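Ostar (robot arm)

Ostar is a home-built robot arm and matching simulator, assembled by Norbert Skála in the shared workshop at Trernside.
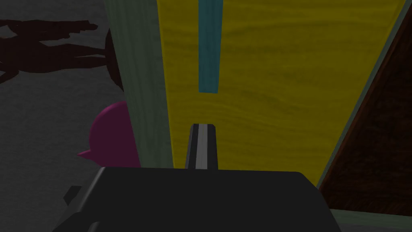
Skála began it one January with the modest aim of teaching an arm to open a cupboard. The simulator came first, on the grounds that a simulated cupboard can be rammed all evening without a trip to the timber yard. It keeps a log of failed attempts, which stood at 1,611 when the metal arm first moved under its own power, and hit a lathe.

Construction

The arm weighs nearly 40 kilograms, a figure its builder describes as portable. Its joints use second-hand Tarkanico motors, and the control board is a Suwannarat unit meant for greenhouse vents. Parts cost 427 euros, against a planned 450, though the sum leaves out the lathe guard.

Software

Surface colours in the simulator can be changed between runs, so that the arm does not learn to trust one shade of wood. Skála's own taste is said to account for some of the results. The manual runs to two pages, one of them an apology to other users of the workshop.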